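Snack Sales and Food Waste at the Flornby Student Counter
Final report, Introduction to Food Systems
Calloway Hall, fall term

1. Background

The Flornby counter sells packaged snacks and baked goods on the ground floor of Calloway Hall. It opens at 7:30 in the morning and closes when the evening classes let out. Everything it sells is single serve. The counter orders from one supplier, Rasteno, and deliveries come twice a week.

At the start of the term the counter manager told our class that too much was being thrown out and that she did not know which products were to blame. The register only recorded a total for each sale, so there was no record of what had been bought. The waste went into the same bag as the trash from the tables.

This project set out to measure what was sold and what was discarded during November, and to suggest changes to the order. The limit for any new spending was set at zero, so new shelving or a new register could not be part of the answer.

2. Method

A paper tally sheet was kept next to the register. The person working the counter made one mark for each item sold, under one of these headings: muffins and cakes, cookies, chips, bars, other. At closing, anything past its date was counted, written on the back of the sheet, and put in a separate box. The sheets were typed into a spreadsheet every evening.

Damaged items were counted as waste only if they could not be sold. A crushed bag of chips was usually still bought, so it stayed on the shelf.
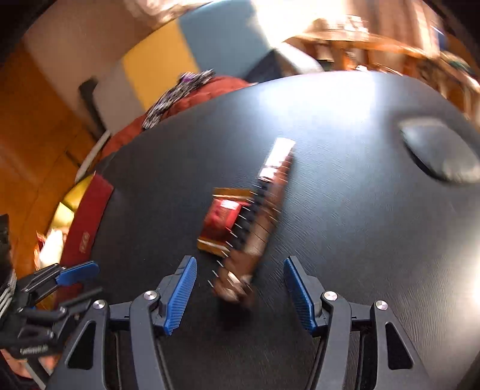

Why were items counted by hand when the counter has a register?
The register has no product codes entered, and adding them would have taken longer than the whole project. A tally sheet could be started the same day and needed no training.

Two problems came up with the sheets. During the rush before the 9:00 classes, marks were sometimes made in a batch from memory. Also, the first version of the sheet had no column for bars, and they were put under "other" until the sheet was changed. Those first sheets were left out of the results.

3. Results

The sheets show 1,203 items sold and 247 items discarded. The two numbers together make 1,450, which means 17 percent of the stock that left the shelf was thrown away.

The waste was not spread evenly. Muffins and cakes made up the largest part of the discard box, even though cookies sold in greater numbers. Bars were almost never discarded because their dates run for months. Chips were in between, and most of the discarded bags were flavors that had been left over from an earlier order. 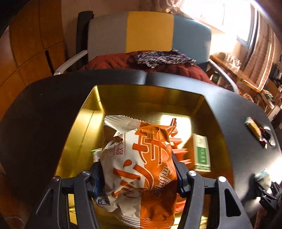

Muffin package in a white and orange wrapper

Muffins have the shortest date of anything on the counter. They also come in a case size that is larger than what the counter can sell between deliveries. When a case arrived before the last one was finished, the new muffins were often put in front, and the older ones stayed at the back until they expired.

Customers were asked a short set of questions at the counter on four afternoons. Most said they chose by price first. Several said they would buy a muffin close to its date if it cost less. A few said they did not look at the date at all. These answers were not counted in a formal way and should be read only as a guide.

4. Comparison with another site

The snack room in the Grarkside building orders from the same supplier and serves evening students. It does not keep waste records, so a direct comparison was not possible. The person who stocks it explained that she orders one case of muffins at a time and does not reorder until it is opened. She also writes the date on the outside of the case in marker. She could remember throwing out muffins only after a holiday closing.

5. Recommendations

a. Order muffins on one delivery a week instead of both, and check the number left before calling in the order.

b. Put new stock behind old stock. A strip of tape on the shelf can mark where the old stock ends.

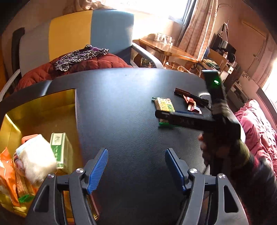

c. Sell muffins at half price on the last day before their date, starting at 3:00 in the afternoon.

d. Stop ordering chip flavors that are still on the shelf from the previous order.

e. Keep the discard box and count it at closing. The tally of sales can stop, but the waste count takes only a few minutes and is worth keeping.

6. Limits of the study

One month is a short period, and November includes a break when the building is nearly empty. Some of the waste came from stock that was ordered before the break and expired during it. The counts also depend on people remembering to mark the sheet. The discard numbers are more reliable than the sales numbers since they were counted once a day with no line waiting.

The spreadsheet and the blank tally sheet have been left with the counter manager.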